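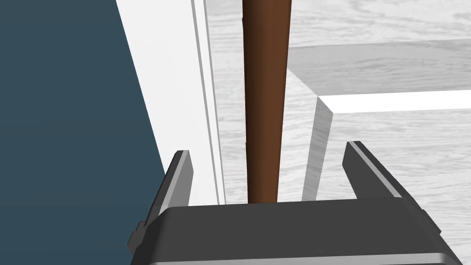 How often does the wrist view need re-zeroing? After every finger change, and after any edit to the gripper model, however small. The Grukus notes claim it holds by itself. I've yet to see that -- check it.

Open the fingers fully, run the zero routine 3 times and write down the worst result. The average flatters everyone.

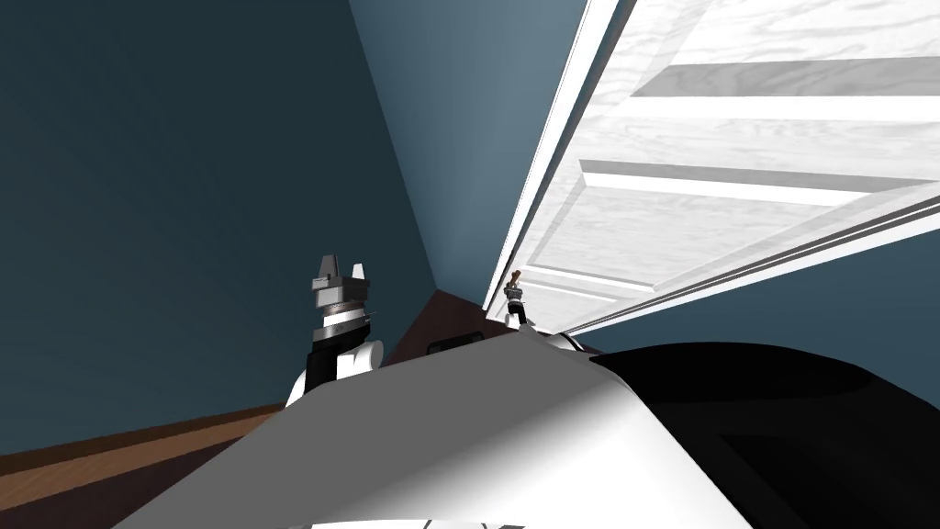 ## Head view and arms

Set the head tilt before the arms. Lei will report "aligned" with the tilt 2 degrees out, so don't take its word. Compare both grippers with the joint log, left first.

Logs go to Delali Sulemana, with page 17 filled in.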